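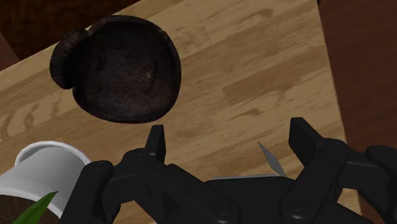
3rd February – grasp planner, potted plant scene

Right, back on the sim. Bukola N. merged her contact changes into Pundora last night, so I spent the morning finding out what they'd broken (not much, to be fair!). The white pot on its side is still my favourite troublemaker. The planner loves the rim, but with the pot tipped over and a leaf poking out of the soil, the approach it picks brings a finger segment right across the leaf in the wrist view. Collision checking treats the leaf as free space, and I'd forgotten we switched thin meshes off back in June to save time.

Switched them back on. Planning went from 4 ms to 61 ms per candidate, ouch. Tanko reckons we can swap the leaf for a couple of capsules and get most of that back. I'll try it after lunch.

Segmentation next. The big dark brown lump further up the table keeps getting the same label as the soil in the pot. Fair enough, they're both dark and the lump looks properly crumbly, but it means the target mask comes out as two blobs and the centroid lands on bare wood between them. I've put in a connected-components step and kept the blob nearest the pot mesh – a bodge, and Adaeze will say so.

Also the wood grain. Those dark streaks and knots give the edge detector plenty to chew on. Oluwatosin wants to randomise the table texture and I'm coming round to it.

To do:
- capsules for the leaf
- rerun seeds 4 and 5 with thin meshes on
- ask Adaeze where the old soil labels went
- stop the viewer resetting the wrist camera every time I reload the scene, it's driving me up the wall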